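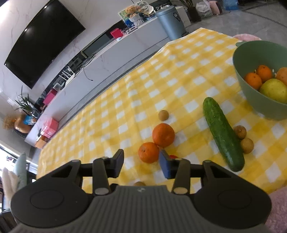 1/ Hilo sobre la mesa grande, el mantel amarillo y el bol verde que en teoría resuelve la vida de cualquiera.

2/ La teoría es de Ivone Prado. Dice que todo lo redondo va al bol y que todo lo que no es redondo se guarda. Lo dijo de pie, con un café en la mano, y luego se fue.

3/ Primer problema: el pepino. No es redondo. Tampoco hay un sitio para pepinos en esta casa, de modo que lleva toda la mañana en diagonal sobre los cuadros, brillante y muy digno, sin que la norma le afecte.

4/ Segundo problema: las naranjas. Redondas son, pero en el bol ya había cosas de color naranja cuando me puse a ello. Las dos que siguen en el mantel están pegadas la una a la otra, como en la parada del autobús.

5/ Luego están las bolitas marrones. Yo las llamo nueces, Fulvio las llama patatas y Ada Negri pide que dejemos el tema. Sea lo que sea, ruedan. Pones una junto al pepino y al rato estás a cuatro patas mirando debajo de la mesa.

6/ Nota sobre el mantel: cuadros amarillos y blancos, 200 cm de largo, comprado para una comida de 6 personas a la que vinieron tres. Desde entonces está puesto. Quitarlo implicaría doblarlo, y doblarlo implica a otra persona sujetando la otra punta con cara de prisa.

7/ Además hace arrugas. Las alisas hacia la izquierda y salen a la derecha. Llevo desde junio empujando la misma arruga de un lado a otro y ya le tengo cierto respeto.

8/ Me preguntan por el método. Es este: se vacía el bol, se sacude el mantel, se vuelve a llenar el bol empezando por lo grande. Lo pequeño va encima y se cuela por los huecos. Si empiezas por lo pequeño, las naranjas quedan en la cima y la primera que se mueve se lleva a las demás.

9/ Lo aprendí yo sola, recogiendo naranjas.
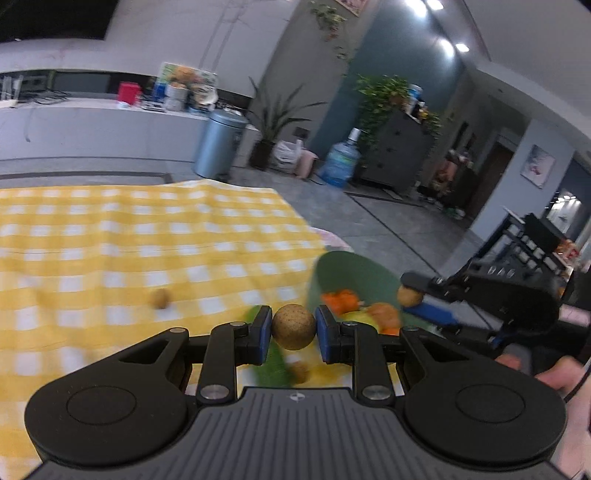

Las bolitas, en el aire. El mantel, con sus pliegues de siempre.

10/ Sí, al fondo está el resto de la habitación. La encimera blanca es el siguiente capítulo: la caja roja, el bote blanco, el cuadro con comida apoyado de pie porque colgarlo exige un taladro y Settimio tiene el taladro.

11/ Settimio tiene el taladro desde hace 90 días. Él dice que menos.

12/ La planta de hojas largas vive al lado del cubo de basura plateado. Me han dicho que es un mal sitio. Es un sitio con luz y sin gente que la riegue por compasión, yo lo firmaría.

13/ Lo que hay en el suelo (bolsas blancas, el cubo rosa) no entra en la norma de Ivone, que solo habla de lo redondo. El cubo rosa visto desde arriba es redondo. No pienso mencionárselo.

14/ Actualización: Fulvio ha pasado por la mesa y ha opinado que el bol debería ir en el centro. Lo tengo a un lado para poder comer en el otro. Se lo he explicado — dos veces — y ha movido el salero.

15/ No sabía que teníamos salero.

16/ Queda pendiente el pepino. Se aceptan propuestas, menos la de ponerlo de pie en un vaso, que ya la ha hecho Ada y lo decía en serio.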